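Right. The gripper post-mortem, as promised, because three of you asked and one of you sounded worried. Everyone still has all their fingers. Settle in.

For the newer followers: we run hand-held grippers in the Hovitside office. A person squeezes the handle, the fingertips close, the tool remembers what it did, and later an arm at Eltadberg tries to do the same thing. Karnano is our name for the software in the middle. Karnano is also the reason I have a twitch.

The fault, as first reported: "it pinches." That was the entire ticket. Two words, filed at priority low, by somebody who I assume was typing with the other hand.

I closed it as user error. I would like that on the record before someone else puts it there.

The second ticket said "it still pinches" and included a plaster, taped to the printed form. I admit that raised the priority.

So what was happening? The two fingertips sit in a V and narrow to a gap. The gap is meant to be closed off when the tool is at rest. On the newer batch there was enough room at the bottom to get a fingertip in from behind, and if you held the thing the way normal people hold things, your fingertip went looking for it.

The manual shows the correct grip on page 22. I wrote page 22. I went round the office with page 22 in my hand and not one person was holding it like page 22, including, when I caught my reflection in the window, me.

Then there was the spring. The old return spring gave you a polite nudge. Ha (our supplier, and yes, the orders do all look as if we're laughing at them) had swapped it for a stiffer one and said so in a change note. The note went to an inbox belonging to a project that ended last December.

Stiffer spring, wider gap. Either one alone is an annoyance. Together you get a very well-made clothes peg with a serial number.

You'd think the software would notice. It did! Karnano logged every pinch beautifully. It just logged them as successful grasps.

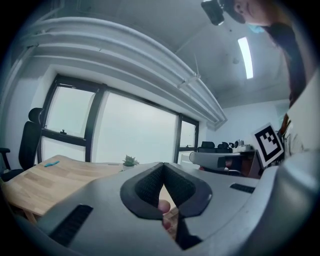
I went back through the logs for the batch. 965 recorded grasps, of which 44 were of something soft, warm-blooded and on the payroll. The width readings are so consistent you could size a glove from them.

Which brings me to Eltadberg, where they had already loaded that data. Their arm spent a morning closing on thin air next to the object, very gently, then lifting nothing to the correct height and setting it down with great care. They sent me a video with no message attached. I have had warmer letters from the tax office.

Please note the arm was doing precisely what we'd taught it. I've watched that video more than I've watched some films.

Someone will ask why there wasn't a guard. There was a guard. It was a small clip-on thing and it got in the way, so people took it off and put it in a drawer. I found the drawer. It's a good drawer, if you ever need a guard.

And "people took it off" is doing a lot of work in that post. If a safety part comes off with a thumbnail and makes the job easier once it's gone, you've designed a thing for filling drawers.

Fixes so far. Old springs back in, all units. A printed lip fixed behind the gap, with screws this time, and the screws need a tool I keep on my person. The 44 bad grasps have been pulled from the set. Karnano now flags anything finger-width and asks, in a little yellow box, whether that was you.

The yellow box went live on 22 August 2026 and by lunch I'd had a complaint that it was "accusatory". I've changed the wording. It now says "Was this intended?", and I'm told that's worse.

We've also run 100 squeezes per unit with a rubber finger standing in for the real thing. The rubber finger lives on my desk now. Visitors don't like it — I'm getting quite fond of it.

Still open: the change notes inbox (has an owner, it's me), page 22 (being rewritten around how hands work), and an apology to whoever filed "it pinches". You were right. It was a complete and accurate bug report and I've closed longer ones that said less.

Eltadberg have asked for fresh data by the end of the month. They've also asked if they can keep the video. I said no. They've already shown it at a conference.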